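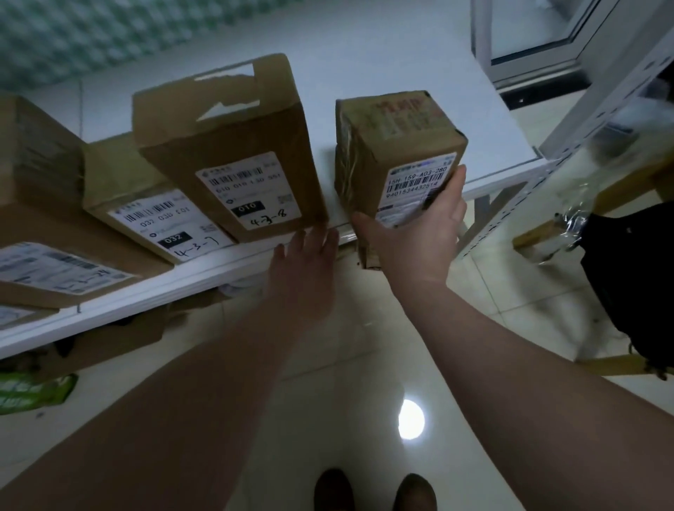
The label reader on the shared workshop build now gets through a full test pass without hanging, so I can answer the point about which code the gantry should trust. Each parcel on the test shelf may carry more than one candidate. The tall narrow one has a barcode, a small QR code, the printed number 010 010 130 551, a black tag reading 010 and then 4-3-8 in marker under the tag. The flatter one next to it has 032 on the tag and 4-3-7 in marker. The small taped box has a shipping label with a blue band and 15H-159-A03-280 as its text line. My proposal is to key everything on the barcode and treat the handwritten code as a slot hint, to be logged but never used for a move.

On June 15, 2021, Ruoxi Gu wrote:

> I ran the Nimri branch over the stored set last night. Of 3,489 crops
> it failed on 614, and most of those were marker pen. Print is fine
> unless the tape shines. Do we need the handwriting at all? I would
> sooner drop it and save the time on the Pi.
>
> Second thing. The gripper closes on the centre of the front face.
> With a box that leans, the centre is not where the depth sensor
> thinks it is, and the left finger hits the shelf lip. Can you
> send the numbers for the Revley rail?

Dropping it from the move logic, yes. I would keep the crop in the log, as it costs almost nothing to store and we may want it when the slot table is rebuilt in December.

Rail figures: usable travel is 800 mm and backlash at the carriage is under 1 mm after shimming. The end stop at the motor side triggers 6 mm early, so home against the other one until I have moved the bracket.

On leaning boxes, I don't think the rail is at fault. The planner assumes a vertical front face. I have a patch that fits a plane to the depth points inside the label outline and takes the approach angle from that. It needs at least one label corner clear of tape. Without one it falls back to the old behaviour, with the lip problem you describe.

Still open:

- lighting for taped labels (diffuser over the lamp, or a second exposure)
- open top flaps, which the height check reads as part of the box
- timeout on the serial link, currently hard-coded

The patch is on the Tilport branch. Please don't merge it before the bracket is done.

Rasha Salameh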